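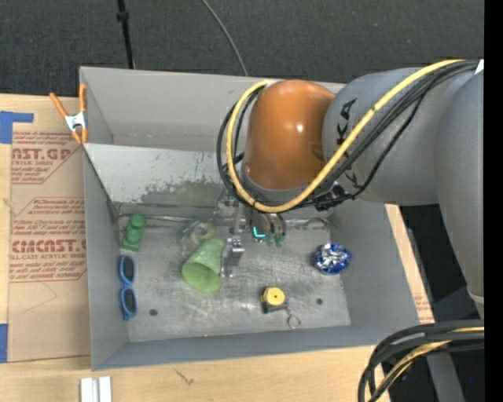 Light wooden tabletop with open gray metal bin.

Zilline Table Oil 353
Hard oil for wooden tabletops, work benches and counters
Maker: Triltton, Flistis
Content: can of 370 ml
Color: clear, matte
Item number: 353

Product description

Zilline 353 is an oil with wax for the indoor wood surfaces which are used every day. It goes into the wood and hardens there, and a thin part stays on top. The surface keeps the feeling of wood under the hand. It does not make a thick film like a varnish, so it cannot peel, and a damaged place can be repaired alone without sanding the whole table.

We developed the oil for our own benches in the workshop in Flistis. Before it we used a varnish from the trade, which was beautiful in the first year. Then came the scratches from boxes and tools, the water went under the varnish at the scratches, and we had gray spots which could only be removed with the sanding machine. With an oiled bench the scratch also comes, of course. You rub a little oil into it in the evening and the next day you can work again.

The oil is made from linseed oil and sunflower oil with a hard plant wax. It contains a drying agent without cobalt. In the can it is yellow like honey. On the wood it makes the color a little warmer and deeper, the same as when you wipe the wood with a wet cloth. Please wipe a hidden place with water before you buy, then you see almost exactly which color your table will have.

For which wood

Very suitable: beech, birch, maple, ash, oak, pine, spruce, glued boards of these kinds, and plywood if the top layer is not too thin for sanding.

Suitable after a test: walnut, cherry, larch. These become clearly darker.

Not suitable: teak and other wood with much own oil, where our oil stays sticky for many days. Also not for laminate, painted wood or varnished wood. If you are not sure if a table is varnished, put a drop of water on it and wait. When the drop still stands there after a quarter of an hour, the surface is closed and must first be sanded to the bare wood.

If you want to keep a light wood as light as possible, please look at the sister product Zilline Natural White, which has a small amount of white pigment. Many customers with spruce and birch prefer it. The two oils can be mixed with each other in any relation, but please mix enough for the full table in one time. It is very difficult to meet the same tone again.

Preparation

The wood must be dry, clean and free of dust. Old wax and grease are removed with alcohol. Sand along the grain, first with a medium paper and then with a fine one. Do not sand too fine. A very smooth wood is closed and drinks less oil, and you will have a weaker protection although it looks nicer on the first day.

Softwood tables get small fibers that stand up when they become wet. For a table with much washing we recommend to wipe the sanded wood with a damp cloth, let it dry overnight and sand once more by hand with light pressure.

Remove the dust with a vacuum cleaner and then with a dry cloth. Pay attention to the end grain at the short sides, where the dust sits deep.

How to apply

Stir the can well from the bottom. Do not shake it.

Put on a thin coat with a flat brush, a short roller or a cotton cloth without lint. Work in the direction of the grain and finish a whole board before you go to the next. The end grain can have more, it drinks as much as you give.

Let the oil sit for 20 minutes. Then take off everything that the wood did not take, with a clean dry cloth. This is the most important step and the most forgotten. When a customer writes to us that the table is sticky, it is nearly always oil which was left standing on the surface. After wiping, the wood should look even and should not shine wet at any place.

Let dry overnight with fresh air in the room. Put on the next coat in the same way.

New wood needs 2 coats. For kitchen counters, work benches and tables in a school or restaurant we advise 3 coats. Between the coats you can go over it with a fine white pad, but it is not a must.

Also oil the underside of a solid wood top, one coat is enough. A board that is closed only from one side likes to bend.

Drying

Dry to touch: overnight at normal room temperature
Can be used with care: after two days
Full hardness: after two weeks

In the first two weeks please do not wash the table with water and soap, and do not leave things standing on it for a long time. This concerns most of all metal boxes and trays, flower pots, rubber feet and plastic table covers. Under them the air does not come to the oil and it cannot harden. Metal together with moisture can also make black marks in oak. In a cold cellar or in humid weather everything takes longer.

Consumption

One can of 370 ml is enough for a normal dining table for six people, with two coats on hardwood. Pine and old dry wood need more. A table that was oiled before and gets only a fresh coat needs very little, and the same can will serve for several years if it is closed well.

Care in daily use

Dust and crumbs are taken with a dry or slightly damp cloth. For dirt, use lukewarm water with a few drops of mild soap, then dry the surface. Do not use scouring powder, microfiber cloths with a rough side, or glass cleaner.

Spilled coffee, wine and oil should be wiped off soon. The finished surface resists them for the time of a meal but not for the night. Hot pots need a mat.

When the wood looks dull and a water drop goes in quickly, it is time for a fresh coat. At a dining table this is usually one time in the year. At a bench where heavy parts are moved it can be earlier, and often only on the front edge and in the middle. It is allowed to oil only these places. Make the border soft by rubbing outward with the cloth which is already almost dry.

Repairs

Water ring: rub with a fine pad and a little oil, wipe off, let dry.

Scratch: sand lightly along the grain, also a hand wide around it, then oil like new wood. The place is lighter in the beginning and becomes the same as the rest with the time.

Dent: before sanding, lay a wet cloth on the dent and press a warm iron on it for a short moment. The fibers swell up again. It works well in softwood, less in oak, and not at all when the fibers are cut. Oil only when the wood is fully dry again.

Black spot from iron: these are deep. Sanding helps sometimes. We do not sell a bleach and cannot give advice for the use of bleach.

Safety

Attention! Cloths with oil can start to burn by themselves when they lie together crumpled. After work spread them out flat outdoors to dry, or put them in a metal can with water and a lid. Do not throw fresh cloths in the trash. This is true for all oils with linseed, also for those which are called natural.

Keep away from children. Use gloves if your skin is sensitive. The smell is mild, like nuts, and is gone after some days, but please open a window. Give empty cans to recycling only when the rest has dried.

Storage

Close the lid well and keep the can cool but without frost. If a skin has formed on top, do not stir it in. Cut it out with a knife and pour the oil through an old stocking, then it can be used normally. To keep an opened can longer, fill the rest into a smaller glass, so that there is little air over it.

Ordering and delivery

The oil is sold in the can of 370 ml only. We had a bigger can before, but it stood open too long at most customers and became thick. For larger projects please order several cans and stir them together in a clean bucket before you start.

Delivery is from our warehouse in Kereama. Cans that are dented at the rim are changed without cost, please send us a photo of the lid. Opened cans cannot be taken back.

Fitting products

Zilline Natural White, 370 ml
Zilline Soap for oiled wood
White pads, pack of 3
Cotton cloths, cut, without lint
Flat brush with light bristle

Page updated July 19, 2019. The drying agent was changed with this date. Cans with the old label can be used up and can be coated over with the new oil.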